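Subject: Re: [sarkville-kitchens] Mugs in the shared kitchen, and the water filter

On Friday, a list member wrote:
> Does anyone know which filter cartridge fits the tap on
> the second floor? The water tastes flat and the light has
> been red since I moved in. Also, are we still paying
> Fasteo for the service visits?

The cartridge is the short Flosow one, part 556. The long one, 694, goes in but the cover won't close over it. I made that mistake in September and had to send two back.
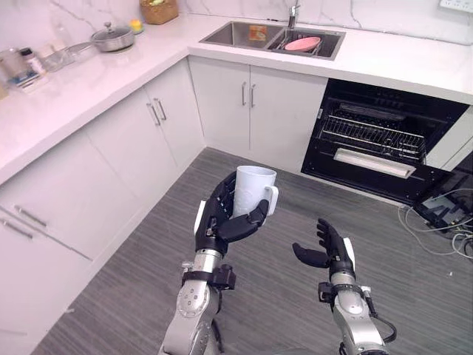 Turn the water off at the valve under the sink before you unscrew the old one. Run the tap for 9 minutes afterward and throw that water out. The light does not reset by itself. Hold the button until it blinks.

On Fasteo, no. We dropped the contract in spring. A visit was $40 and all they did was swap the cartridge. Kurup Hardware on the main road in Sarkville keeps the short ones behind the counter, so you have to ask.
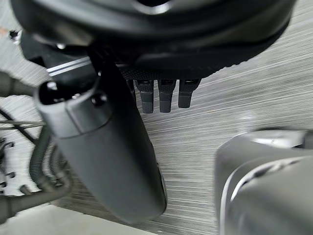
Keep the receipt and put it in the envelope by the mailboxes. Refunds go out at the end of the month.

If the taste is still flat after the change, write back to the list. The third floor had the same thing and it was the hose.

--
Second floor, east side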